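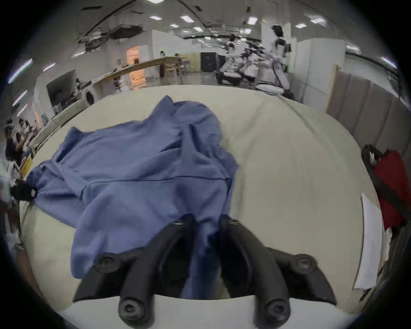 Prololeck: a hand-held two-finger gripper for cloth
Final project report, July 27, 2025
Nneka Nwachukwu and Settimio Tedesco
Built at the Skillside shared workshop

1. What we set out to do

The proposal we turned in last January said we would build a pair of hand-held grippers and use them to show that "everyday fabric handling can be taught to a robot by demonstration." I wrote that sentence and I no longer like it. We built the pair. Whether anything has been taught to anything is a separate matter, and this report mostly covers the part we can stand behind, the hardware.

Each gripper has a white body and two black curved fingers made in segments. The person using it works the fingers by hand, so there are no motors. We chose that to save money. Our adviser suggested we present it as a design principle, but it was the budget.

2. The build

The fingers are on their third version. The first was one solid piece per side, based on a drawing in the Dotov notes that everybody in our section copied. It looked great and bent at the base. The second had segments but we used pivots that were too small, and they worked loose. For the third we ordered bigger bolts from Stankevičius and paid for the better washers, which I argued against. Settimio was right about the washers.

Total parts cost for both units was $285. That leaves out filament from the workshop's shared bin and our own time, so please don't compare it with a commercial price.
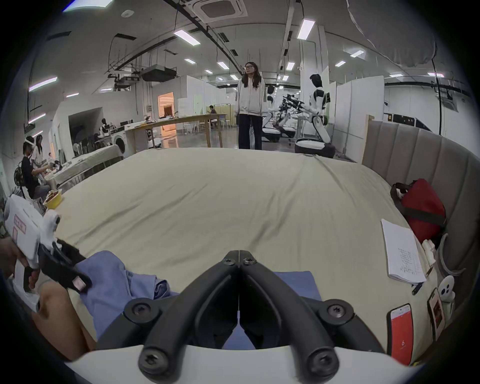 Finger alignment took longer than printing. A small error at the pivot turns into a large one at the tip, and a gripper that closes crooked will push fabric away before it pinches it. We ended up setting alignment by closing the jaws over the cloth and checking the line where they meet, then tightening the lower screws before the two near the tip. With the jaws shut just above the blue cloth, the seam between them runs down the middle, and that is the only check we used. A feeler gauge would have been better. Notes were kept by hand in a spiral notebook and typed up later, and I found copying mistakes in two places.

3. Trials

We logged 30 trials with the final fingers. A trial meant picking up a crumpled cloth and spreading it, with one person per gripper. The log has 1,654 rows, a number that sounds impressive until you learn that most of them are timestamps.

Picking up a fold was easy. Picking up one layer was not - the fingers take whatever is bunched under them, and usually that is several layers. We had claimed in the midterm that the segmented shape would help with this. I see nothing in the log to support it.
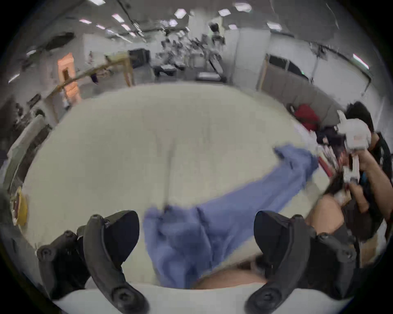 Two people pulling on the same fabric brings its own problem, because each one corrects for the other. We tried calling out moves and then tried keeping quiet, and the results were equally messy. A lifted end can look like progress while the rest stays gathered up in a lump at the near side, with a narrow twisted strip between them. Our scoring sheet gave credit for any part raised off the table. That was a bad rule and it makes our success rate look higher than it should, so I have left the rate out.

4. What I would trust

The pivots held through all the trials. The fingers can be swapped without taking the body apart. Those two claims are solid.

I would not trust our timing data, or any statement about how the grippers do on heavier fabric - we only planned for light cloth. Settimio thinks the recordings could still train something useful, and his appendix makes that case. I read it twice and would like to see a robot pick up a shirt first.

5. Left to do

Rewrite the scoring sheet. Retype the notebook pages with the mistakes. Try softer fingertips, one gripper at a time, and leave the second person out until a single layer can be picked up reliably.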